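Re: [Davedham hall users] Worktable in the back room, again

Teodor Krajewska wrote:

> Could whoever is last out in the afternoon please wipe the long table in the back room properly. I went in at 4 to lay out the binding gear and there were crumbs from one end to the other, plus bits of paper. I don't mind people eating in there, but I do mind getting grease on endpapers.
>
> Also, is the top meant to be oiled or varnished? I was going to put some Flaltik on it but didn't want to start if someone has already done something else.
>
> Teodor

Hi Teodor and all,

The afternoon snacks are my group's doing, so I'll answer for that part. We'll bring a brush and dustpan and leave them on the hook behind the door. Please don't take them through to the main hall, as the last set went that way and didn't come back.

On the finish: it is oil, not varnish. The top came from Staller as bare timber and was oiled when the legs went on, then once more the following November. It has had nothing since. I don't know whether Flaltik goes over an old oil finish, so please try it on the underside first and leave it a couple of days before deciding. Eichhorn in the main street used to sell the oil we had, in a squat grey tin, and they may still have it. If you get some, keep the receipt and I'll put in for half.

I went over the table this morning. The grain is still good but there are small nicks all through it, and there were flecks sitting on the surface as well as a curled white scrap of paper or plastic. There is also a thin white line near the black bracket. I couldn't tell you whether it is tape or something left behind by tape. If it belongs to someone's layout, speak up before the weekend, otherwise I'll have a go at it with a plastic scraper and a bit of warm water. 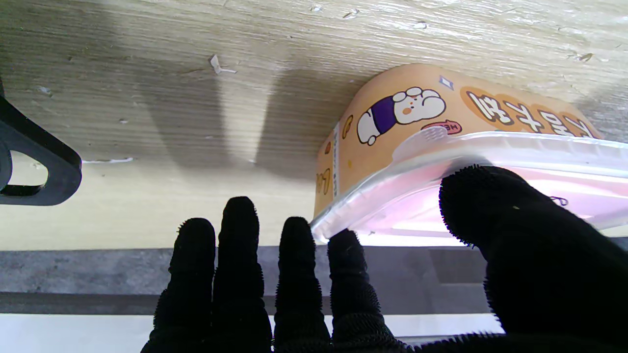 Back room table, with one of the snack packs in the orange sleeve.

The snack pack is one of the Korean ones with the bunny on it. I can't read the sleeve, so I can't tell you what is in them. There is a picture on it that could be a nut or a bean, and that alone is enough for me to ask people not to hand them around to the kids until someone has read the ingredients. If anybody on the list reads Korean, could you have a look at the small print on the end of the sleeve and write back here? In the meantime I'll put a label on the shelf in the kitchen.

Could I also ask that clear trays be rinsed before they go in the recycling. The sleeves can go in with the paper once they are off the tray.

For the nicks, I would leave them alone. Sanding the whole top means clearing the room for two days, and the colour will come up patchy if we only do the worn parts. If people are cutting on it, please use a mat. There are two in the tall cupboard, second shelf, behind the box of tablecloths.

Teodor, if you want the table clear for your next session, let me know what time you're starting and I'll get our lot to finish up half an hour earlier. My extension at work is 541 if email is too slow.

Regards,
Back room bookings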